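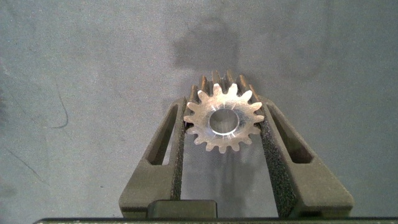

Tuesday, March 12, 2019
by Signe Strömberg

Previous Next Thread Author Date List home

Re: [dials] Secondhand dial is wrong all day long

Nigel Furnival wrote:

> I finally have the horizontal dial from the Murnitz sale set up
> in the garden, on the old stone post by the beans. It looks great
> and it tells terrible time. I lined it up with north using a hiking
> compass and leveled it with care. At noon it was slow by my watch,
> fine, I had read about that. But the error isn't the same in the
> morning as it is in the afternoon, and that bothers me a lot more.
> The seller told me it came from a house well south of here, and
> the gnomon measures five degrees short of my latitude. Is it junk?
> Do I have to bend the thing?

Nigel, please don't bend it! I got so excited reading this that I let my coffee go cold. You have a perfectly good dial, it just thinks it still lives in its old garden, and you can fix that with a wedge.

The slanted edge of the gnomon wants to point at the celestial pole, so its angle has to match the latitude where the dial was made to work. We're both at 60 degrees north, near enough, and yours was laid out for a place five degrees farther south. Leave the plate and the gnomon exactly as they are and tip the whole dial together. Put the thick end of the wedge under the north side, so the plate leans down a little toward the south. The gnomon comes up by five degrees, and the hour lines are right again all over the plate. Keep it level from east to west.

I did this with the Berby dial two summers ago, with a piece of oak I cut three times before I was happy. Slate would last longer. Theda Fuchs used lead sheet under hers, folded over, and it has sat through a lot of frost.

Then there's your compass. Was the post near a fence or a gate? Mine was pulled badly by an iron railing, and I only noticed when I tried it by the sun. Look up the clock time of solar noon for your garden, wait for that minute, and turn the dial until the shadow sits on the noon line. It's such a nice way to do it — you stand there with a watch in one hand and one finger on the plate, and then everything falls into place.

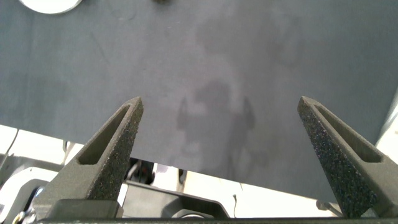

Shadow on a gray board.

As for being slow at noon, some of that is the sun and some is where you live in your time zone. The sun itself was running 14 minutes behind back in February and it has been catching up ever since. By the middle of April that part is down to nothing for a day or so, which makes April a lovely month for setting dials. Your longitude correction stays the same all year, so work it out once and write it on a card. And when summer time comes in, add 60 minutes to whatever the dial says and leave the dial alone. Please don't turn it! Hjørdis Ekström has the story of the one in the Berby churchyard that got turned every spring, and I'll let her tell it.

Could you measure the gnomon again before you cut anything? Use a bevel gauge against the plate, on both faces if it's a thick one. Thick gnomons have two shadow edges, one for the morning and one for the afternoon, with a gap at noon as wide as the metal. If you've been reading the wrong edge, that would give you some odd mornings too.

I'd love to know what the motto says, if there is one. Britt-Marie Nyberg is still collecting them for her list.

Signe

Previous Next Thread Author Date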